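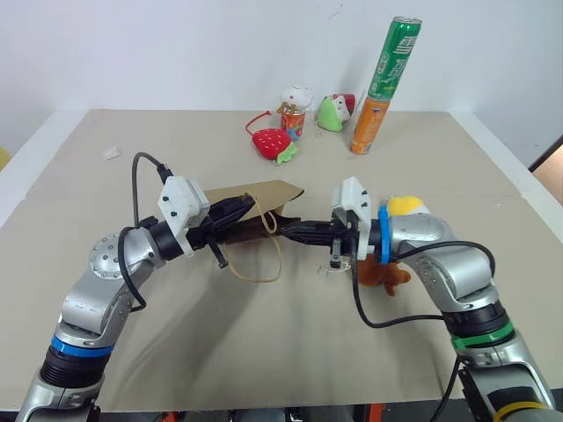

**두 팔 작업을 시연할 때 한쪽 팔씩 따로 기록해도 됩니까?**

양팔 작업은 반드시 한 에피소드 안에서 동시에 기록합니다. 따로 기록한 궤적은 시간축이 맞지 않아 학습 데이터로 변환되지 않습니다.

## 4.3 원격 조작 시연 기록

본 절은 Lamum 제어기와 Irkum 기록 프로그램을 사용하는 양팔 구성에 적용합니다. 직접 교시(손으로 팔을 잡고 움직이는 방식)는 4.4절을 참조하십시오.

### 준비

1. 비상 정지 버튼을 조작자의 손이 닿는 위치에 둡니다.
2. 제어기 전원을 켜고 상태 표시가 `READY`로 바뀔 때까지 기다립니다.
3. 좌우 그리퍼를 각각 10회 여닫아 개폐 범위를 확인합니다.
4. 손목 케이블을 점검합니다. 관절을 끝까지 돌렸을 때 케이블이 당겨지면 여유 길이를 다시 잡습니다.

> **주의** 그리퍼 끝을 서로 맞댄 상태에서 영점 보정을 실행하지 마십시오. 보정 전 양쪽 끝의 간격을 45 mm 이상으로 벌립니다.

### 기록

1. 대상 물체를 양팔의 공통 작업 영역 안에 놓습니다.
2. Irkum에서 **새 에피소드**를 선택하고 작업 이름을 입력합니다.
3. 조작기를 쥐고 양쪽 데드맨 스위치를 누릅니다. 팔이 조작기의 자세를 따라오기 시작합니다.
4. 한쪽 그리퍼로 물체를 고정한 다음 다른 쪽으로 조작합니다.
5. 작업이 끝나면 양팔을 대기 자세로 되돌리고 **저장**을 누릅니다.

> **참고** 종이봉투, 끈, 봉제 인형처럼 쉽게 변형되는 물체는 파지력을 `LOW`로 설정합니다. 에피소드마다 물체의 위치와 방향을 바꿉니다.

> **주의** 시연 중 데드맨 스위치를 놓으면 팔이 현재 위치에서 정지하고 해당 에피소드는 `중단`으로 표시됩니다. 중단된 에피소드는 이어서 기록할 수 없습니다.

### 저장 확인

- 에피소드당 최대 길이는 2,000프레임이며, 초과분은 저장되지 않습니다.
- 재생 기능으로 좌우 궤적이 모두 기록되었는지 확인합니다.
- 변환 전 원본은 Pondham 저장소의 `raw` 폴더에 보관합니다. Sydorenko 형식 변환은 5.1절을 따릅니다.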